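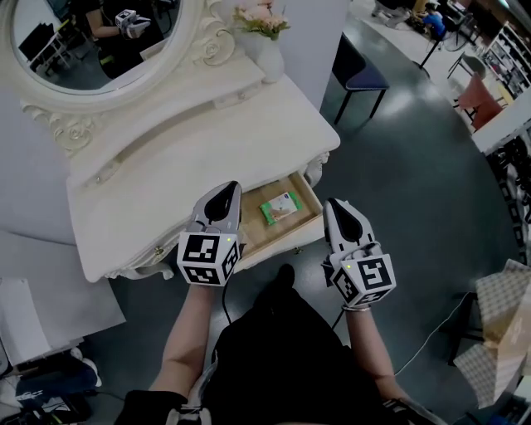

## 4. What the drawers held

### 4.1 Homes and drawers

The survey covered 536 homes in Fedcombe and Drekbridge. Every home had at least one piece of furniture that the household called a vanity, a dressing table, or a makeup table. We accepted the household's own word and did not apply a definition of our own. As a result the sample includes a few writing desks with a mirror stood on top, and leaves out some purpose-made dressing tables that are now used for a printer or a sewing machine. Between them the homes gave us 927 drawers that could be opened and recorded. Drawers that were locked, stuck, or declined by the household were noted on the sheet but are not part of the results below.

Recording was done in two visits. On the first visit the drawers were recorded as found. Households had been told that the study was about bedroom furniture, and had not been asked to leave the drawers alone or to clear them. On the second, in August, the same drawers were recorded again and one adult in the home was asked about anything that had been added, moved, or taken out. The contents were then sorted under the Brito headings: face, hair, hands, jewelry, cleaning, paper, clothing, and other. Cleaning was not in the first version of the headings. It was added after the pilot, when the "other" group became too large to be useful.

### 4.2 Depth

Most of the drawers were shallow. A typical vanity drawer in the sample would take a hairbrush lying flat but not a hair dryer, and this one fact explains more about the contents than the age of the furniture, the size of the room, or the number of people who used it. Bottles that could not stand upright in the drawer were kept on the tabletop. Where a bottle had been laid down in a drawer, it was usually something the owner said they did not use much, such as a spare or a gift.

The Lomura range, which was common in the newer Drekbridge homes, has a slightly deeper drawer at one side. We expected this drawer to hold the taller items. In practice it was the drawer most often given over to chargers, instruction leaflets, and small boxes kept for their own sake. Owners who had both a deep drawer and a shallow one tended to keep daily items in the shallow one. Several said that they could see everything in it without moving anything.

Flat packages did well in shallow drawers. Wipes, cotton pads, tissues, and face masks in sachets were found in a large share of them, and were often near the front. Wipes were the hardest item to place under the headings. Some people kept them for taking off makeup, some for their hands, and some for wiping down the tabletop. Unless the owner told us which, we entered them under cleaning, so the cleaning figures in the appendix are probably too high.

### 4.3 Nearly empty drawers

We had not planned to report on drawers with very little in them. They turned out to be frequent enough that leaving them out would have given a false picture. Many vanity drawers held a single item, or a single item and some loose hairpins. A white vanity with a small green and white package, much like a pack of wet wipes, lying at an angle in its open drawer is shown in Figure 1.

Owners gave different accounts of drawers like these. The most common was that the vanity was new to the room and had not been filled yet, although in some of those homes it had stood there for years. Others had moved their things to the bathroom, where the light was better, and had left behind whatever did not belong there. A smaller group kept the drawer clear on purpose. They used the tabletop every day and liked to have somewhere to sweep things into when visitors came. On the second visit, drawers in this last group were as likely to be full as empty.

A drawer with one item in it was rarely tidy in the sense used by Rosser (see Section 2). The item lay where it had come to rest. Dividers, trays, and lined boxes were found mainly in drawers that already held a lot, and we saw hardly any in drawers that held little. This matters for the advice given in home-storage guides, which usually begins with emptying the drawer and fitting a divider. Those who had done the first part had seldom seen any need for the second.

### 4.4 Decorated pieces and plain ones

For each piece of furniture we recorded whether it was carved or plain, and whether the mirror was fixed, hinged, or separate. Carved pieces in white or cream were popular in both towns, often with flowers worked into the mirror frame. The vanity in Figure 1 belongs to this group. It has scrollwork and roses along its edges, an oval mirror, and curved legs, and the inside of the drawer is light natural wood.

Carved pieces were more likely to have something on top that was there only to be looked at. Artificial flowers in a vase were the usual choice, and pink and white were the usual colors — real flowers were seen in a handful of homes. The vase nearly always stood at a back corner, beside the mirror. Owners said this kept it out of the way of their elbows and that it filled a place they could not reach easily when seated. On plain pieces the same corner was more often taken by a lamp or a jewelry stand.

We found no clear link between carving and the contents of the drawers. Trefor Rosser, who led the Fedcombe visits, had expected carved pieces to hold more jewelry and fewer cleaning items. The numbers do not support this in either town. What carving did affect was dusting. Owners of carved pieces talked about it without being asked, and a cloth, a soft brush, or an old makeup brush kept for the scrollwork turned up in their drawers more than in those of plain pieces.

### 4.5 Limits

The record sheets were closed on 3/15/20, with roughly 2 in every hundred drawers still waiting for a second visit. These are included in the first-visit results only. Item size was judged by eye, and the shallow and deep groups were set after the recording had been done. We did not weigh anything or ask what it had cost. Medicines were left off the sheets at the request of several households, and for consistency we then left them off everywhere, so some of the drawers we call nearly empty may have held more than our sheets show.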